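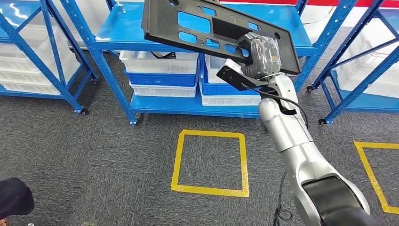 Blue metal shelving on gray carpet.

I have been thinking about shelves ever since our branch library in Hedar decided to clear up to 600 books out of its local history room. The letter that came around called them "low-use items," and I suppose they are. The last stamp in the Kirui Valley flood record, which I took home in February, was older than my youngest child.

But I don't believe a book has to be busy to earn its place. I went in for a map of the old Fluvier road and came out two hours later with a church cookbook, a list of 70 dairy farms and a very cross pamphlet about a bridge. I hadn't asked for any of them. They were simply next to the thing I wanted, and I have never had that kind of luck typing words into a box on a screen.

The county says everything will be kept at the Siltell storage building and can be ordered with a few days' notice. That's kind of them, and I do mean it — somebody could have sent the lot to the dump. Still, you can only order a book you already know about. A twelve-year-old with a school report due isn't going to request a pamphlet about a bridge, but she might very well pull it down if it's at eye level and has a funny cover.

I know rooms cost money to heat, and I know the children's section is bursting (my own grandchildren have helped with that). So move some of it, by all means. Leave us 200 of the odd ones, though, on open shelves where people can wander past them, and put a comfortable chair nearby. I'd be glad to bring the chair.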